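Wandance Home Simulation Kit – Set-up Guide
Section 4: Preparing the living room for the first fetching task

Before you start this section, the Trestau viewer must be installed and the licence must be active (see Section 2). You don't need the real robot for any of the steps here. Please keep it switched off until Section 7.

4.1 Load the room

1. Open Trestau and choose Rooms, then Living Room.

2. Wait until the loading bar has disappeared. The first loading takes longer than the next ones.

3. Press Home View. The camera goes to its start position, and you should find the small wooden cart on the maroon carpet, with the sofa on the left. Its two handles point to the right.

4. If the cart is missing, choose Objects, then Restore All. Do not place a second cart by hand – the task file will not recognise it.
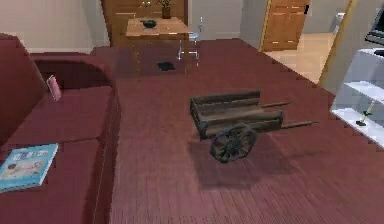 4.2 Check the walls and corners

The simulated robot plans its path with the walls and the furniture together. A wall that was not loaded correctly is a common cause of a failed first run.

5. Select the wall camera from the list at the left of the window.

6. Turn the view slowly with the arrow keys until you reach the corner beside the sofa. The walls are plain there, and the left armrest should stand clear of the corner.

7. Press Check Surfaces. The counter at the bottom must finish at 1312 points. A lower number means that part of the room is not solid for the robot.

Note: The soft grey shadow on the back wall belongs to the lighting. It is not an obstacle and it is not included in the counter.

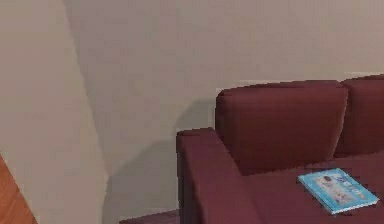
Khanyisile Msimang writes that her counter stopped at 986 during the first two checks, and that it reached the full number only after she closed the other rooms in Trestau. We have since had the same message from other users of the kit. Close all rooms except Living Room and repeat step 7. If the number is still too low, delete the room and download it again.

4.3 Choose the object to fetch

8. Select the sofa camera. Two objects can be chosen on the sofa: the light blue book, flat on the seat, and the small pink object which stands upright at the back.

9. Click on the blue book. Its name appears in the Target field.

10. Set Approach to From Above and set the speed limit to 30 per cent. You may raise the limit later, when the robot has completed the task a few times.

Caution: Do not choose the pink object for the first task. It stands in the gap between the cushions, and the standard gripper setting is too wide for this gap. Section 9 explains the narrow setting.

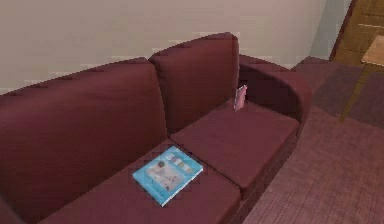
11. Press Save Task and give the task a short name without spaces. The file is stored in your Wandance folder.

12. Press Test Plan. The robot does not move yet; the program only calculates if the target can be reached. The answer is Reachable or Not Reachable.

13. With Not Reachable, go back to step 10 and check the approach. From Front is the factory setting, and it comes back each time the room is loaded again.

14. With Reachable, press Run and keep the viewer window open until the word Finished appears. If you close it too early the task file remains, but the results are lost.

Continue with Section 5, Reading the Results.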